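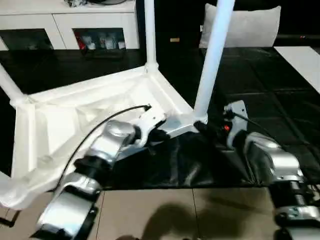 The Relocation Office has received several replies to its notice on the transfer of stored household goods from the Gisgate depot to the new building at Wusetholm, and the points below are intended to answer them together. The question raised most often concerns furniture that does not come apart. The carrier's inventory has two columns, "assembled" and "dismantled," and an item belongs in the first column whenever its legs are attached, whichever way up it travels. A white plastic table lying upside down with its legs in the air, like the one shown, is therefore an assembled item and is charged by the space it occupies. If the legs are removed and packed with the top, the table may be entered as dismantled and the lower handling rate applies.

For convenience, the message to which most members were replying is quoted here.

On June 21, 2018, the Relocation Office, Zodcombe, wrote:

> To all account holders with goods in storage at Gisgate:
>
> The lease on the Gisgate depot will not be renewed. Pilkington Removals has been appointed to carry all stored goods to Wusetholm during July. There are 2,183 items on the current register, and each must be confirmed by its account holder before it can be loaded.
>
> Please check your inventory sheet and return it signed. Corrections may be written on the sheet itself. Cartons weighing more than 50 pounds will be refused by the carrier and should be repacked.
>
> Goods for which no signed sheet has been received will be moved last and may be placed in temporary storage at the account holder's expense.

Inventory sheets. A scanned copy is acceptable provided that the signature and the account number are legible. Account holders who share a unit must each sign. We regret that we cannot accept corrections by telephone, including corrections to the spelling of a name.

Liability. The carrier's basic coverage is limited to $200 per item and does not extend to goods packed by the owner, unless the outer carton shows clear damage on arrival. Members who require a higher limit should declare the value on the reverse of the sheet. A declaration made after loading has begun will not be honored. Please note that the charge for additional coverage is payable to the carrier and will not appear on your storage statement.

Packing materials. Cartons, tape and paper may be collected from the front desk at Gisgate during normal opening hours. Blankets are supplied by the carrier on the day and remain its property — several were not returned after the last clearance, and the cost was passed to this office.

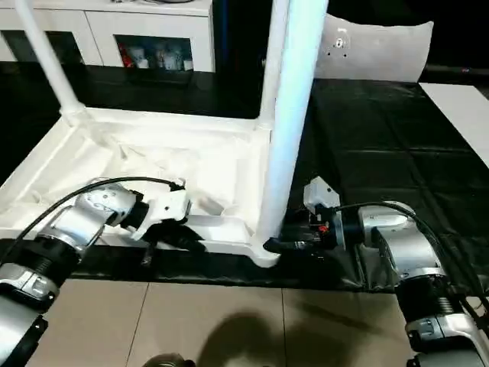
Cartons already sealed do not need to be opened for inspection if the contents are listed on the sheet. The description should be specific enough to identify the goods in the event of a claim. "Kitchen" or "miscellaneous" will be returned to the sender for completion.

Access. The depot at Gisgate will be closed to account holders while loading is in progress. Anyone who needs to remove an item beforehand should give the office 20 hours' notice, quoting the unit number. Items removed in this way must be struck from the inventory and the change initialed at the desk.

Unit sizes at Wusetholm. The new units are slightly narrower than those at Gisgate but have greater height. Account holders will be assigned a unit of equal volume at the present monthly rate. Requests for a ground-floor unit should be marked on the sheet and will be considered in order of receipt. Long items such as rugs and bed rails should be listed separately, with their length, so that a suitable unit can be assigned.

Replies to this message go to the whole list. Questions that concern an individual account should be sent to the office address only, with the account number in the subject line.

Relocation Office
Zodcombe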